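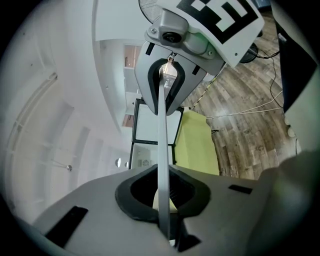 Gray grippers, black rubber pads

Dialects and Small Languages > Dictionaries and Word Lists
Thread: The Lokutitz word list, has anyone checked it?

vowelshift
Posted 2020-08-23
I finally got hold of the Lokutitz dialect word list that Stoyanova put out in March. The back cover says 1126 words "found nowhere else." I grew up two valleys over and I knew the third word on page one. My grandmother used it for the skin on boiled milk, same as they do. So did everyone on our street.
How does a claim like that get printed? Did they ask anybody from outside the village?

pelmet
I have it too. The introduction is by Laurinda Caldeira and she is more careful than the cover. She says the words are "not recorded in the standard dictionary." That's a very different thing from found nowhere else. Half the slang I use isn't in the standard dictionary either.

hayrick_joe
Publishers write covers. I wouldn't hang Caldeira for it. She spent years in kitchens and barns with a tape recorder and most of the people she talked to are dead now. What have the rest of us collected?

vowelshift
I'm not hanging anybody. But if somebody hands me a number I get to ask what's in it. Look at the entries for "gate." Five spellings of one word and each spelling has its own entry. Are those five words? They sound the same when I read them out loud.

hayrick_joe
They may sound the same when YOU read them out loud. You're from two valleys over, you said so yourself. She marks a longer vowel in the second and fourth.

pelmet
She marks it, but I can't find where she says how she decided. There were 12 speakers in total. If one man drags his vowels, is that a dialect or is that one man? The initials after each entry would help if there were a key to the initials. My copy has no key.

tinder_fen
There's a key in the back, after the songs. Easy to miss. It gives birth year and which end of the village.

pelmet
Found it, thanks. I take that part back. Still nothing about how long the recordings are or who has them.

quillon
For what it's worth, I typed the whole list into Flaltetti over the summer so I could sort it. When I merged the spelling variants I got 982. Then I took out everything that also turns up in the old Fladus glossary, and I was left with 595. Still a lot of words! But it isn't what the cover says.

hayrick_joe
And who decided what counted as a variant? You did. From your desk.

quillon
Yes, me. I'll send you the file and you can put back any you like. I was strict with the plurals and probably too strict with the verbs.

vowelshift
Is the milk skin word in the Fladus glossary?

quillon
No. So it's still in my 595, and by your account it shouldn't be. The glossary only covers farm words and tools, with a few for weather.

vowelshift
That bothers me more than the cover does. The list can't tell us what is special to Lokutitz if there's nothing decent from the next valley to hold it up against.

tinder_fen
Then write yours down. I mean it. Start with the milk.

hayrick_joe
Agreed with tinder_fen, and mark your vowels.

pelmet
And put the key to the initials at the front.

vowelshift
My aunt is the one to ask and she thinks the whole business is silly. I'll try her on kitchen words first. quillon, please send me the file as well, with the verbs left in.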